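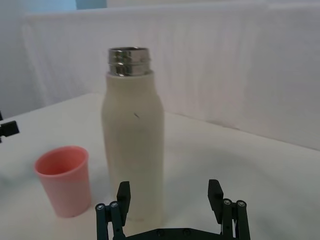

Gál had opinions about bottles, which is a strange thing to say about a planner. But I'd been living with it for most of a year by then, and I'm telling you, it had opinions.

Cups it loved. Give it a cup and it would hand back a path in no time, cheerful as a puppy. Give it a bottle and it would think. And think! I'd sit there in the Drurlow building with my shoes off, watching the log crawl, and along about plan 100 I'd start talking to it.

"It's a cylinder," I'd say. "You like cylinders."

Plan 107. Plan 108.

The trouble, as far as I could tell, was the steel. Anything shiny came back from the depth stream full of holes, so where you and I would see a bottle neck, Gál saw a body with some kind of weather on top. It was being careful around the weather. I'd written the rule that made it careful (back in July, on too much coffee), and I'd been proud of that rule. I'd bragged about it to the people at Paden, who were paying us, and who had asked me very nicely when they could see a pour.

So that night I opened the file to take it out. Line 676. I had the cursor on it and everything.

And the log stopped.

Then it printed three grasps. I'd never seen it offer more than one. The first was low on the body, nice and wide, the one I would've picked. The second was the same thing turned a little. The third was on the pink cup, and the cost next to it was almost nothing.

I laughed out loud, all alone in there. I hadn't asked about the cup! The cup was only in the list of obstacles. I scrolled up to see where I'd messed up the target, and I hadn't, it said bottle, plain as day, so somewhere in Reloria's old scoring code an obstacle had wandered over and joined the candidates.

A bug, sure. I wrote it down as a bug. I gave it a number and a boring title.

But I took my hand off line 676, too, and I left the rule where it was. Then I put my shoes back on, pulled my chair up to the table, and typed in the first grasp.

"Okay," I said. "Low and wide. Show me."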